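Chapter 4

Bins, Trays and Other Open Containers

In the workshop of Modise, a small maker of wooden toys in Cusberg, the day begins with the filling of the bins. Blocks come from the painting room in bags of 1,000, and they must be divided before they can be checked and packed. When Shirley Bramwell became responsible for this workshop in April, she first looked at the containers and left the shelves as they were. Her question was simple: why does it take so long to pick up one block?

The answer is in the shape of the container. A deep box with straight walls keeps many pieces in a small place, but the pieces at the bottom are difficult to reach, and a piece that lies in a corner is difficult to hold. With sloped walls the pieces slide down to the middle. The opening is wider than the floor, so there is more space for reaching in from the side. A low front edge helps also, and a tall back wall stops a piece that is pushed too far. 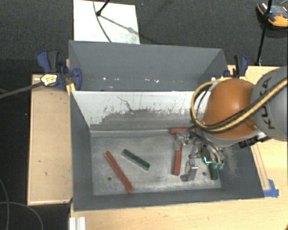
Figure 4.1 Red wooden blocks and green blocks in a sheet-metal bin with sloped walls. Blue clamps hold the bin to the table.

The second matter is how the container stands. A light bin moves a little each time something touches it, and after one hour it is no longer in its place. It can be fixed with screws, but then the table has holes and the bin cannot be changed easily. Clamps are a good solution for a wooden table, if they are put at the corners and leave the front free.

The third matter is the surface. Sheet metal becomes scratched and dusty with use. Scratches do little harm to the bin, but a sharp edge can damage the paint of a block. In this chapter we will learn how to examine a used bin and how to decide if it should be repaired.

Before you continue, please read again the part about sizes in Chapter 3. You will need the following words: slope, lip, floor, back wall, clamp. The exercises begin after Section 4.5.

4.1 The Slope of the Wall

A wall can be steep or gentle. On a gentle slope, a wooden block may stop halfway and stay there. On a steep slope it goes down quickly, but the bin must be deeper to have the same width at the top.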